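Last updated 2022-12-07

Search this site Enter keywords Go

A day at Atthorpe: grippers, mostly

The Atthorpe open day starts with a car park, a lanyard and a safety talk for a building in which, on the ground floor at least, the most dangerous object was the coffee. I had booked the gripper session, which Trefor Wynne runs from a bench at the far end of the second workshop.

Trefor had two grippers to compare, the Molberg and the Trornitz. The Molberg is the dearer one and closes with a small sigh, as if you had asked it to wash up. The Trornitz closes like a car door. We were each given a turn at both on the same arm, picking foam blocks out of a tray and putting them into another tray, after which the next visitor put them back. I've had jobs like that.

My own score was 29 blocks with the Molberg before I lost one under the bench. With the Trornitz I did fewer, and dented most of them. Trefor said the force setting was adjustable. He said this after my turn.

Upstairs is the simulation room, where Tsz-kin Tsao looks after the virtual side of things. The idea is that you try a gripper in a rendered room before anyone risks a real one, and the rooms are domestic: kitchens, hallways, bathrooms. One of the bathrooms has a dark stone-looking pedestal sink, mosaic tiles up both walls and a floor the colour of pub mustard.

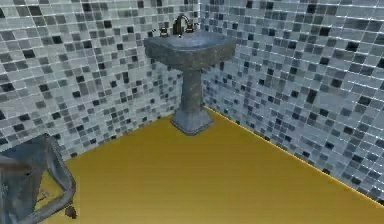
We drove with the Fu controller, a handheld thing with more buttons than I have fingers, and the task was to turn on a tap. I would like to report that this is easier than foam blocks. My first run lasted 212 seconds, most of it spent admiring a wall at close range. Tsz-kin's own log for the week stood at 558 runs, and she was polite enough not to tell me how many had gone worse than mine.

The handles are the cross-shaped sort, and she thinks these separate the grippers better than any block does. Wide fingers want to grab the whole cross, narrow ones can push a single arm of it round. On my second go I tried pushing, and got a quarter turn before the wrist ran out of travel - progress, of a kind.

Lunch was sandwiches. The next open day is in July and the gripper session fills first, so book early and ask Trefor about the force setting before you sit down.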